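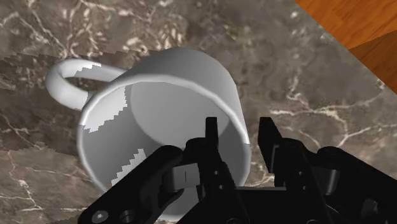

A simulated gripper at the rim of a white mug, in a test kitchen built by the Nunent project.

The mug never existed, and neither did the marble under it. What the Nunent team at Soltthorpe wants to know is how much a robot can learn in a place like that before it ever touches a real handle.

Their method, called Ogura, mixes 382 simulated kitchens with only 10 demonstrations on real hardware. The trick is in the clutter. Every kitchen gets its own stone, its own light and its own odd neighbors on the counter — a hammer near a vase, say, or a cabbage beside a cup.

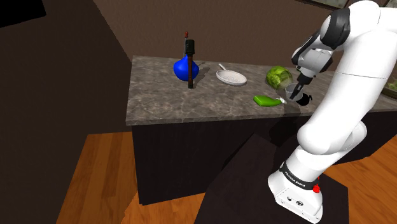 All that variety pays off. Arms trained this way learned new grasps in four hours, and two of the mugs they picked up had shapes the software had never met. I find that thrilling! Clear cups still give them trouble, and the team plans to take those on in February.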